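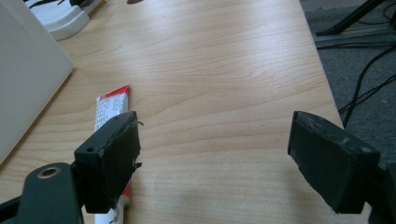

How often should the finger pads on the Zumero hand-held gripper be replaced?
Replace them every 200 hours of use, or sooner if an edge lifts or the pad fails the pull check in item 3.

Zumero hand-held gripper kit, trial unit 17
Inspection checklist with comments
Site: Curthorpe, second floor
Supplier: Hagedorn
Inspected by: Amra Georgiou
Date: May 6, 2025

1. Finger blocks seated and square to the mounting arms
OK. No play at either finger with the handle locked.

2. Finger block and arm fasteners
OK. Checked with the torque driver from the kit. Paint marks line up.

3. Pads, both fingers
FAIL. Left pad is worn and the edge is frayed and peeling, with small flaps curling up. Right pad is scuffed along the top edge but passed the pull check. Replace both as a pair. Do not trim the flaps and put the tool back in use. Loose pad material can get caught between the finger and the part.

4. Opening and closing travel
OK. Full travel, no sticking. Slight click near fully open, same as on the last inspection. Hagedorn says this is normal for this version. I would like that in writing.

5. Pinch points
OK with comment. The warning label on the handle is fine. The quick start card does not mention the gap behind the fingers, and it should.

6. Work surface
Comment. Adhesive tubes are to be capped and put away before the tool is used. Glue on a pad counts as a fail under item 3.

7. Floor and cables
FAIL. Black cables are looped across the carpet beside the desk. Route them along the wall or cover them. Recheck before the next session.

8. Handle, trigger and wrist strap
OK. Strap stitching is sound.

9. Spare parts
Comment. The kit came with 4 pads, and the order sheet lists them under part 2073. Plurama quoted a longer lead time than Hagedorn for the same pads, so order from Hagedorn.

10. Paperwork
Manual present. Service log started. Warranty card not filled in.

Result: not cleared for use. Tag the tool and keep it in the case until items 3 and 7 are closed.

The trial runs through September. A decision on buying the kit should wait until a second set of pads has been through its full hours.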